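Print this article | E-mail this article
September
Rizal Sinaga and Hartmut Buschmann

3. Materials and procedure

3.1 Fruit

All fruit was peeled by hand before weighing. Two lots were used. The first came from the Soratthorpe packing shed and the second was bought in from Oltmanns, a wholesaler, in order to include a later-picked and looser-skinned tangerine. Both lots were kept in open trays at the temperature of the store room until needed. Fruit with split segments or soft patches at the stem end was set aside and does not appear in the results. After this sorting, 71 tangerines remained for the trial.

Peeling began at the stem end. The skin was taken off in as few pieces as possible and the fruit was left whole, with the segments still joined. The white pith was deliberately not cleaned away. In earlier work at Daltura (see Section 2) the pith was rubbed off with a cloth, and the surface that resulted lost weight faster and left more juice on whatever it rested on. Most households do not go to that trouble, and the present study is concerned with fruit as it is commonly put out to be eaten.

3.2 Resting surfaces

Each tangerine was assigned to one of two surfaces. Half of the trial compared fruit placed directly on the tabletop with fruit placed on a shallow plate with a raised rim; the remainder repeated the comparison after the surfaces had been wiped with a damp cloth. Only one fruit was placed on a plate at a time. Contact between neighbouring fruit was avoided throughout, as touching segments hold moisture between them and the weights are then difficult to interpret.

The plates and the mugs belong to the Deris range of plain tableware. The mug was included in the layout as a fixed object of known height, so that the placing of the fruit could be checked by eye against the previous setting. It held no part of the sample. Cups with heavier bases were tried and gave no advantage.

The tabletop was glossy and white. Pale surfaces were preferred because small fragments of pith and pulp left behind by the fruit have to be found and recovered before the second weighing. White pith is the harder of the two to find on such a table – the orange fragments show at once – and the surface was therefore inspected from a low angle under the overhead lamp. Figure 1 gives a typical layout, with one peeled tangerine on the table and one on a lavender plate. A tiny orange fragment lies on the plate to the right of the fruit.

3.3 Weighing

Fruit was weighed immediately after peeling and again after 8 hours. Fragments were lifted with a moistened paper strip and weighed together with the fruit from which they had come. Where the origin of a fragment was in doubt, it was entered separately and left out of the totals. The scale was checked against a 200 g weight at the start of each run.

The position of a fruit on its plate was not controlled. In a number of runs it lay close to the rim, and we considered whether a fruit resting near the rim might dry less evenly than one at the centre. The weights gave no sign of this. Position was nevertheless recorded, together with the side on which the fruit was resting, as the flattened base of a tangerine makes a wider contact than its shoulder.

3.4 Scoring of appearance

Weight alone does not describe what a person sees on the plate. A dried surface is judged mainly by the pith, which tightens and turns papery along the ridges before the segments themselves show any change. One of the authors (R.S.) scored every fruit for dryness of pith, visibility of the orange stripes between the strands, and opening at the segment lines. The second author repeated the scoring without sight of the first set of marks. Disagreements were settled by taking the lower mark.

Figure 1. Peeled tangerines on the tabletop and on a shallow plate, with the teal mug at the upper left.
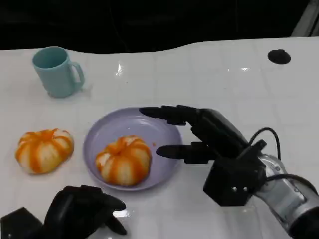
4. Results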